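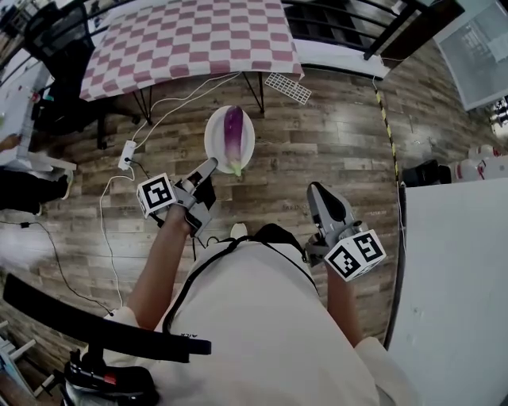 Automation Notes

The kitchen is still ahead of the machines

Readers have asked whether it is worth waiting for a household robot before spending money on a new dishwasher or a cleaner who comes once a fortnight. The short answer is to buy the dishwasher. The longer answer depends on which chore you mean.

Floors are mostly solved. A robot vacuum copes with a flat room and a chair or two, and the better ones now manage the edge of a rug. Lawns are close behind. Both jobs share a useful feature: the machine never has to pick anything up.

Picking things up is where the trouble starts. Take an eggplant on a plate. The skin is glossy and slides under hard fingers, the body is fatter at one end than the other, and too much squeeze will bruise it. A person changes grip without thinking. A two-fingered gripper has to close in the right place, at the right angle, with the right force, and then do it again with the next eggplant, which is a different shape.

One way of teaching this is to have people do the chore themselves with a gripper in each hand. The patterned cubes fixed to the grippers can be tracked by a camera, so the path of each hand can be worked out later and used for training. It is slow work. Gano, which is building a set of kitchen tasks this way, asks for 1000 repeats of a task before it will try it on a robot arm. Its target for June is 31 tasks, and seven are finished.

Stunis has taken a narrower line and works only on packing produce into trays. In its last trial the arm placed 960 items in a shift. A practised packer would pass that well before lunch, although the arm can be left running overnight. Staff at the Camacho packing shed, where the trial was held, still sort by hand anything soft or oddly shaped.

Fellen sells a bench unit for small workshops that loads parts into a press. It does that job well when the parts arrive in the same position each time. Tip them into a bin and someone has to straighten them first.

For the home, our view has not changed much. Expect machines that do one fixed job in one fixed spot before anything that can clear a table, rinse a plate and put the vegetables away. If a seller offers a demonstration, bring your own crockery and ask to see it done twice.

Next issue: laundry folding, and what the rental plans charge for a service call.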